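Notes for the evening talk: Who Pays for the Port?
Speaker: Stefaniia Panasiuk. Chair: Khrystyna Nechyporuk
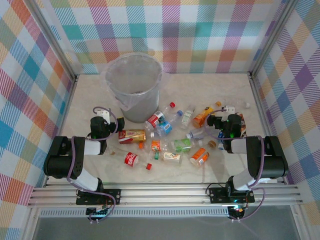 Drink containers and a lined bin, checked cloth on three sides

Opening. Wait for the door to stop banging. Thank Khrystyna. Do not thank the projector.

Start with Kurnard. Ask who has heard of it. Usually one hand goes up and belongs to somebody who sailed past it on a ferry. It is a fishing town with a deep natural harbour and a road that gives up in August when the river does what it likes. Six years ago it was promised a container port. It has part of one now, and a very handsome loan.

Say early that I am not against foreign lending. Countries have always built things with other people's money. My own grandmother paid for her roof that way, and she was still rude about the lender at his funeral. My complaint is about the small print, and about the habit of signing it in a hotel ballroom under a banner with the word "partnership" on it.

The deal, briefly. The lender is the Grelinix development fund. The borrower is the national treasury. The builder is a contractor called Palamarchuk, chosen before the tender was published, which must have saved everyone a good deal of reading. The port authority at Kurnard was told afterwards, by letter, second class.

Pause here. If there is laughter, let it run. If there isn't, move on quickly.

Three clauses to read out. Do not read out the other clauses. I did that in spring and lost the back row.

Clause one: disputes go to arbitration in the lender's capital, in the lender's language. The treasury had no legal translator on the day. They had a man from the tourism ministry who was good at menus.

Clause two: if repayments fall behind, the lender may take "operational stewardship" of the berths. Repeat the phrase slowly. Stewardship is what you call it when someone looks after your house by moving into it.

Clause three: neither side may disclose the terms. The finance ministry leaned on this one for two years whenever parliament asked a question. Members were told how long the document was (61 pages, with annexes) and invited to be reassured.

How it came out. Keep this part plain. A new government came in and wanted something to blame. It published the contract in full, having first checked that none of its own people had signed it. One had, and he is now an ambassador somewhere cold.

Then the rethink. People expected the new prime minister to tear the thing up. She had more or less said so from the back of a lorry during the campaign. Once in office she discovered the cancellation fee, and the language softened from "scrap" to "suspend" to "revisit in a spirit of friendship". I have a certain sympathy. A small country with one large creditor learns good manners.

What was renegotiated: a longer repayment period, a smaller second phase, and local hiring. The figure for local hiring was 1000 jobs. Explain that this counted anyone paid for any part of a day, so a man who held a gate open for a delegation is in there somewhere. What was not renegotiated: clause two. It sits where it always sat.

Jendside comparison. Don't rush this, it is the useful bit. Jendside is further down the same coast, across the border, with a similar harbour and a government no cleverer or more honest than the one next door. It was offered much the same package by the same fund. It took the rail link and declined the port. The reason was not strategic vision. Two ministers each wanted the port in their own district and between them they stalled it for so long that the offer lapsed. I have since heard both of them described as prudent, and one has written a book.

Ask the room: how many of our good decisions in foreign policy are quarrels that went on too long? Do not wait for an answer. Khrystyna will have one and it will take up the questions.

The balancing act. Both countries now say they want good relations with everybody. Every foreign ministry says this, usually in the week after it has annoyed somebody. In practice it means going to the lender's summit and sending the deputy, buying patrol boats from the lender's rival and keeping them out of the photographs, and voting to abstain. Abstaining gets a poor press. It is tiring work and you have to be very well informed to do it properly.

Against my own side, for fairness. The older Western lenders have little to be smug about. They were asked for this port first. They sent a mission, which stayed at the better hotel and recommended a further mission. When the Grelinix people arrived they had drawings and a date. If you are a mayor with a road that floods, you will talk to whoever brings drawings. I would too.

If short of time, skip to here.

What I would ask for. Publish loan contracts before signature. Let parliament see the collateral clauses at the very least, and let it see them with a translator who has done law. Ask the harbour town. At Kurnard the fishermen could have told anyone who asked that the north channel silts up every winter. The dredging is now a separate contract, also with Palamarchuk.

Possible questions. Is it a debt trap? I dislike the phrase. A trap needs somebody to have planned it, and having read the correspondence I am not persuaded that anybody planned past lunch. Will the lender really take the berths? It may not want them. Somebody would have to pay for the dredging. Should Kurnard have refused? It was never asked, see above.

If the man with the folder is here again, take his question second to last, so that it cannot be the last.

Close on the harbour master. He has a new office with a very good view of the unfinished berth. His first ship is expected soon and he has been told so every spring. He keeps the kettle on a windowsill facing the sea. Thank the room, sit down, water.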